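Der neue Kollege hat zwei Arme

Beim Versandhändler Flirkari in Tidmont lernt eine Maschine das Sortieren. Was das für die Menschen am Packtisch bedeutet, ist noch nicht ausgemacht.

Die Frühschicht beginnt um sechs. An den Packtischen werden Tüten geöffnet, Kleinteile geprüft, Beilagen gezählt, Kartons gefaltet. Flirkari verschickt Spielwaren, Süßes und Haushaltskram, vieles davon in gemischten Sets, und genau das machte die Automatisierung lange unrentabel. Ein Förderband kann einen Karton bewegen. Eine Tüte, die bei jedem Griff anders fällt, ist schwieriger.

Seit Dezember steht in der ehemaligen Musterstube ein Tisch mit zwei Roboterarmen. Geliefert hat die Anlage die Firma Skukitz, die Steuerung läuft unter dem Namen Varma. Die Arme sollen aufnehmen, übergeben und ablegen, was bisher von Hand ging: einen Beutel, eine Dose, eine Schere. Wer am Tisch eingeteilt ist, legt die Teile zurecht, startet den Durchgang und greift ein, wenn etwas liegen bleibt.

385 Menschen arbeiten am Standort, acht von ihnen wechseln sich an der neuen Station ab. Sie haben sich freiwillig gemeldet und eine zweitägige Einweisung bekommen. Vorher packten sie im Akkord, jetzt beobachten sie, korrigieren und führen Protokoll. Die körperliche Belastung sei geringer, heißt es aus der Gruppe, die Konzentration am Ende der Schicht aber auch. Eine Packerin sagt, sie vermisse das Reden. Am Band stehe man nebeneinander, am Robotertisch sehe man den Greifern zu und warte.

Die Geschäftsleitung hat zugesagt, dass wegen der Anlage niemand entlassen wird. Schriftlich gilt das für zwei Jahre. Der Betriebsrat hält die Frist für zu kurz und verlangt, dass die Aufsicht am Tisch höher eingruppiert wird. Bislang bekommen die acht denselben Lohn wie zuvor, dazu einen Zuschlag für die Einarbeitung, der im Sommer ausläuft. Verhandelt wird weiter.

Gerechnet hat sich der Versuch noch nicht. Ein geübtes Paar Hände ist bei den meisten Sets schneller, und dünne Folie bereitet den Greifern Mühe. Im Werk rechnet man deshalb eher mit einem Nebeneinander: die Nachtstunden und die gleichförmigen Aufträge für die Maschine, die gemischten Sets für die Menschen. Ob damit die beliebteren Aufgaben bei der Belegschaft bleiben — oder nur die eiligen —, darüber gehen die Meinungen in der Kantine auseinander.

Über eine zweite Station will Flirkari nach der nächsten Saison entscheiden. Die Fläche neben der Musterstube ist schon freigeräumt.
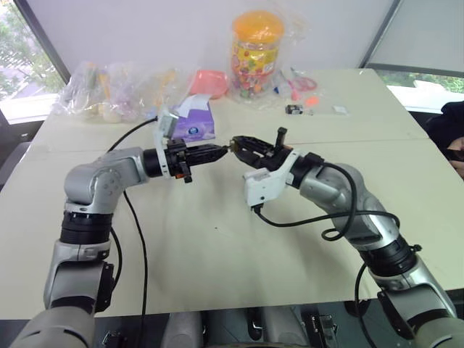 Zwei Arme, ein Tisch: die Greifer über der Arbeitsfläche, dahinter Tüten und ein Glas mit bunten Süßigkeiten.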